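Do side-shift clamps really cut block breakages? Yard project report, Rudellow site
Usa Thepsuriya, Materials Handling, group 2 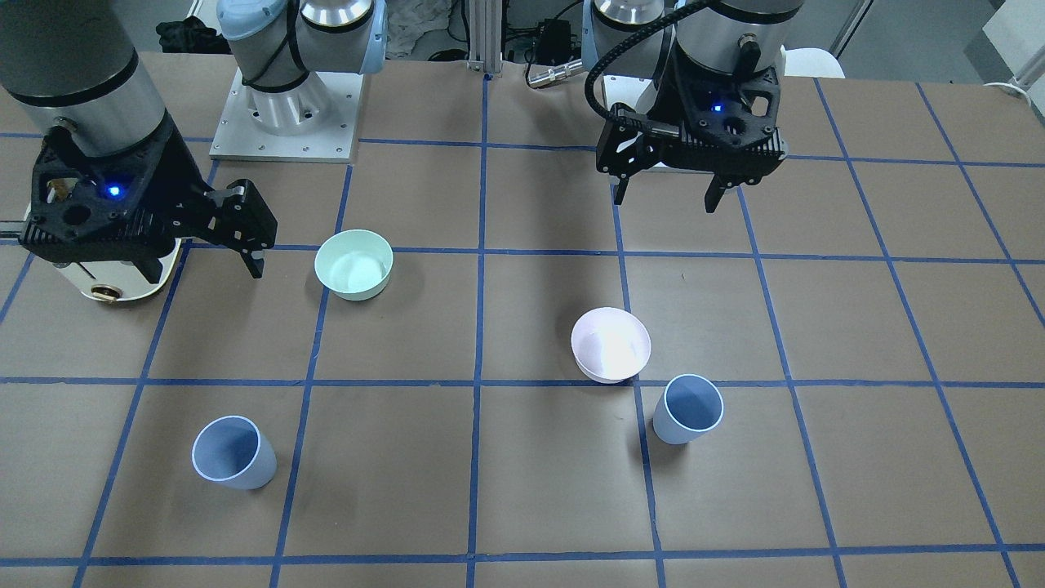

1. Background

Cullia sells its side-shift clamp to block makers with the claim that breakages fall by half. The brochure does not say half of what. Our supervisor at Haveton asked us to test the claim on a working forklift, and I was doubtful from the start.

2. Method

We logged 76 lifts over six shifts, half with the old Pastor clamp and half with the new one. Each pack was checked at the kiln door and again at the stockyard. One driver did every lift, so the results say as much about him as about the clamp.

3. Results

Chipped corners did go down with the new clamp. Cracked blocks did not. On Tuesday it rained and the driver slowed down, and both clamps did better – this makes me wonder what we were measuring.

4. Cost

The clamp costs £2,000 more than the old type. The yard has no record of what breakages cost it before May, so any payback figure would be a guess. I have left it out.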